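From the Stockroom: Bins, Lids and a Lot of Tape

The spring reshuffle of the parts store at Harnov took up most of the last newsletter, so this item will stick to what has changed since then, which is mainly the small-parts bins and the way they get packed for the Kinsella building.

The old cardboard trays are gone. They had been in use since before the move, and a good many had gone soft at the corners. In their place we have clear and frosted plastic bins from Istix, the shallow kind with a wide rim. We bought 34 of them to start with. They stack when full and nest when empty, and you can tell from the outside whether a bin is close to running out, though you will still need to lift the lid to read a part number.

Tuấn Doãn set up the new shelving order over two evenings and has written it out on the sheet by the door. Fasteners are on the left, starting at eye level. Hose fittings and washers are in the middle. Everything electrical is on the right, with fuses on the top shelf where they have always been. The bottom shelf is for returns and nothing else. If you put stock down there it will be treated as a return and checked in again, and that wastes an hour for somebody.

Some notes on the bins themselves, as there have been questions.

They do not like heat. One was left against the radiator in October and the base bowed enough that it rocks on a flat shelf. It has been kept for rags.

Labels should go on the short end, below the rim. The rim is smooth and slightly rounded, and labels put there peel up within a week. The paper labels from the Gedora printer hold well on the flat part of the wall if you wipe it first with a dry cloth. Please don't write on the plastic in marker. It comes off the clear areas with alcohol but leaves a shadow on the frosted ones.

The lids are all the same size. Two or three people have been pairing lids with bins and setting them aside in sets, and there is no need for that. Any lid fits any bin. Lids that are not in use live on end in the rack beside the sink.

Overfilling is the other thing. A bin of M8 bolts filled to the top is more than most of us should be lifting from the high shelf, and the lid will not seat. Half full is plenty for anything steel. Split it into two bins and put both part labels on.

Packing for Kinsella

Deliveries to Kinsella go out on Sunday evening so that they are on the bench there first thing. Until now they have gone loose in the van, and we have had spills, including an entire bin of mixed washers that took Tuấn and one of the drivers most of a morning to sort. From now on the bins travel in cartons, with four bins to a carton.

The cartons are the flat brown ones stored behind the door. Fold one up, tape the bottom seam along its length, then run a second strip across it at right angles. Use the blue tape for the Kinsella load. The clear tape is for Harnov stock and the brown tape is for outside customers. The colors are there so that the cartons can be sorted from across the room, and they only work if everyone keeps to them.

Put the heaviest bins in first, lids on, with the rims facing the same way. If the bins slide when you tip the carton, pack the gap with a folded sheet of cardboard. There is a stack of offcuts on top of the cabinet. Crumpled paper is fine too, but the people at the other end have asked for less of it.

Close the top the same way as the bottom, one strip along and one across. Press the tape down hard with the side of your hand, especially where the two strips cross, as that is where it tends to lift in cold weather. Write the carton number on the end panel and copy it to the packing sheet. The last number used was 2458, so carry on from there. Do not start again at one each week, as happened for a short time last year. It made the records very hard to follow.

Empty bins should come back in the same cartons. Slit the tape with the short-blade knife and fold the carton flat if it is still sound. We are getting five or six trips out of each one at the moment. A carton with a torn flap or a crushed corner goes in recycling. Please pull off loose ends of tape before flattening — they stick to the next carton in the stack and take the top layer of paper with them.

Supplies

We have some 30 rolls of blue tape left, which should last until the next order. The dispenser with the red handle needs a new blade. There is one on the way, and in the meantime use the other dispenser or a pair of scissors. If you take the last roll from the shelf, bring up a new pack from the lower cupboard.

Spare bins are kept nested on the end of the packing bench. They can be hard to pull apart when they have been pressed together. Twist the inner one slightly and lift from the corner. Pulling straight up on the rim has already cracked one of them, and a cracked rim can't be mended in any way that lasts.

A second order of bins is being considered for the paint store. The question there is whether the solvent cans would mark the plastic, and a couple of bins have been put in with the cans as a trial. If you use the paint store and notice any clouding or softening, leave a note on the clipboard with the shelf number.

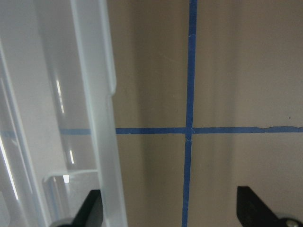

The old trays have not all been thrown out. The better ones are in the corridor and free to anyone who wants them for seedlings or the garage. Whatever is still there at the end of the month will be recycled.

One last request, about the packing sheet. Several recent sheets have come back with the weight column blank. The drivers need that figure to load the van properly, and the scale is right beside the bench. It takes a few seconds per carton. Round up to the nearest pound and initial the line. Completed sheets go in the wire tray, and the top copy travels with the load.

Questions about shelving order go to Tuấn, who is in the stockroom most afternoons after 2. For missing bins, check the Kinsella returns first.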